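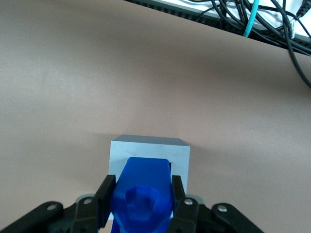 Matte, plain, nothing printed on it.

About Pavinberg

Pavinberg sells paper for covering work tables. We have a shop and cutting room in Codstead and a warehouse in Virnport. We sell rolls, cut sheets, the tape to hold them down and a few dull accessories. If you came looking for a brand story with a grandfather in it, we don't have one.

We started because we were customers first, and irritated ones. We ran a small assembly and packing business and went through a lot of table covering. Every supplier had something to say about it. One sold us a "performance surface" that turned out to be ordinary kraft paper with a higher price. Another promised a mat that would last for years, and we threw it out by November. A third sent a catalog with eleven shades of brown and couldn't tell us how any of them took tape. After a while it seemed simpler to buy big rolls from a mill, cut them down ourselves and see what held up on our own tables. Other shops asked to buy some, and the packing business got smaller as the paper business grew.

What we sell

Our main line is called Beyene. It's brown, uncoated, and comes on an 80-yard roll in three widths. It goes over a table, gets written on, glued on and cut on, and then it goes in the recycling bin if it's clean enough. We also carry a heavier version for people who drag things across the surface all day. We think most people who order the heavy one would be fine with the regular one, and we'll say so on the phone, which has cost us some sales.

There is a coated sheet too, for messy work. We don't love it. It wipes down well and it slides around badly, and the coating makes it harder to recycle. We keep it because some jobs need it.

What we don't believe

We don't believe a table cover makes anyone more productive. We've seen the charts. They usually compare a filthy bench to a clean one and then give the credit to whatever was on the clean one.

We don't believe in "zero crease" paper. Paper that has been rolled up or folded will show it. You can pull it tight, tape the short ends first and let it sit overnight, and it will look better by morning. Faint creases will stay, and on most tables they don't matter. If you're writing small labels or drawing on the surface, they matter some, and you should ask us for flat sheets and pay the extra freight.

We're also doubtful about color. Customers ask which color is easiest on the eyes, and there's plenty of confident advice around. What we've noticed is that the same brown looks almost pink under one lamp and nearly gray under another, so picking a shade from a website, ours included, is a gamble. Order a sample. Put it on the table where you'll be using it and look at it at 8 in the morning and again at 4 in the afternoon. Glare is a bigger nuisance than color, and a dull finish takes care of most of that.

How we test

"Test" is a generous word. We cover tables and use them. A sheet stays down until somebody complains, then we write on the corner what was wrong with it and pin it up in the back. We have 51 of those corners pinned up now. Most of the complaints are about edges lifting, and the next biggest group is about tape that took the table's finish with it when it came off. That second group is why we stopped selling one of the tapes, even though it stuck better than anything else we had.

We don't have a certificate for this and we wouldn't trust one much if we did. Anybody who wants to look at the corners can come by the shop and look at the corners.

The tables themselves

We don't make tables, though we have opinions on them. A flat top with a clean edge takes paper well. A rounded edge is a pain, and so is any top with a lip. If you use clamps, put them on after the paper is down and set a scrap under the jaw, or the paper will tear there first. Leave some overhang and fold it under. Cutting flush looks sharp for one day.

Shadows are worth a thought as well. Anything tall standing at the back of a table with a light behind it will throw a soft dark patch right where you want to work. Plain paper shows this up more than a scratched old bench does, and people have called to ask whether their roll was stained. Move the lamp before you send it back, please.
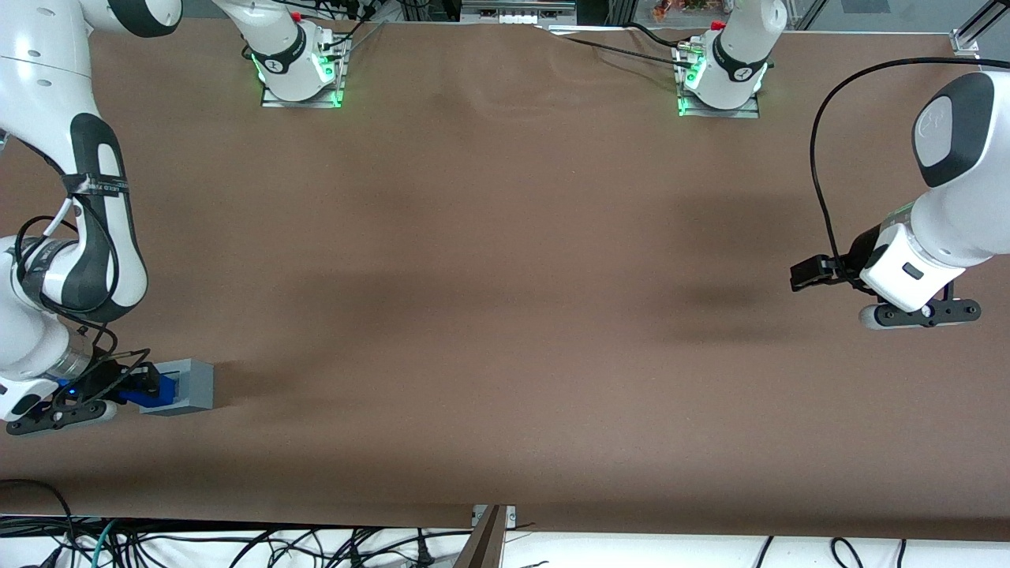 Do I have to cover the whole table?
Cover the part you work on and a hand's width beyond it. Plenty of our customers run one strip down the middle and leave the rest bare, and it saves a fair amount of paper over a year.

Who buys from us

Schools, repair benches, small packers, framing shops, a couple of people who do model kits in the garage. We have 690 accounts on the books. A good number of those ordered once and didn't come back, so we wouldn't read too much into it. Companies like to print their biggest number in large type. Ours would be more than 1000 rolls cut last year, and one unusually thirsty print studio took a big share of that.

Schools tend to be our steadiest customers. Art rooms go through paper in a way offices don't, and teachers are hard to sell nonsense to. Several have told us they'd been using butcher paper from the grocery store and wanted to know if ours was better. For finger paint, we'd say it's about the same. For glue guns and cutting, ours is heavier and holds up longer. If your room is mostly finger paint, keep buying the butcher paper.

On being green

Every paper seller has a leaf on the website. We took ours down. Paper that gets soaked in glue goes in the trash whatever the label says. The useful thing we can do is sell you the right width so you aren't trimming off a foot of it each time. Measure the table before you order, including the drop on both sides. We'll cut any roll to width for a small charge, and the offcuts go in a bin by the door in Codstead, free to anyone who can use narrow strips.

Getting in touch

The Codstead shop opens at 9 and closes at 4. Virnport is the warehouse only and there's no counter, so please don't drive out there to pick up an order unless we've told you it's waiting. Samples are free and come folded in an envelope, so yes, they'll have creases.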